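Bedroom box check, 8th January — comments by Zawadi Khaemba

I do this one sitting at the bed, box open, list on my knee. Glass worries me most, so it goes first! 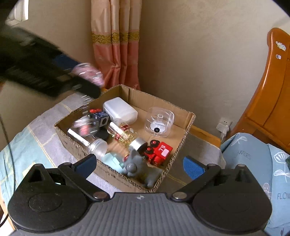 GLASS AND LIDS

Bottle with the gold cap: fine where it is, but I want a sock round it. Frosted screw cap: check it's tight. Tin lid: run a thumb along the rim — ours passed. Train and elephant can stay, just not on top of glass.

Capsules: cap on, label readable, and never in with the toys (my one firm rule).

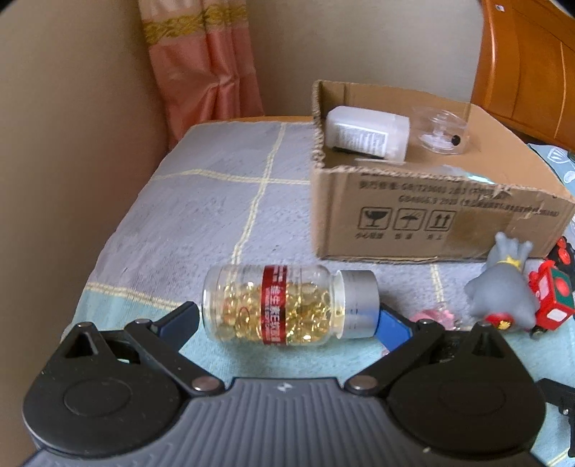 BOX

Rim is rough along the front, so tape it.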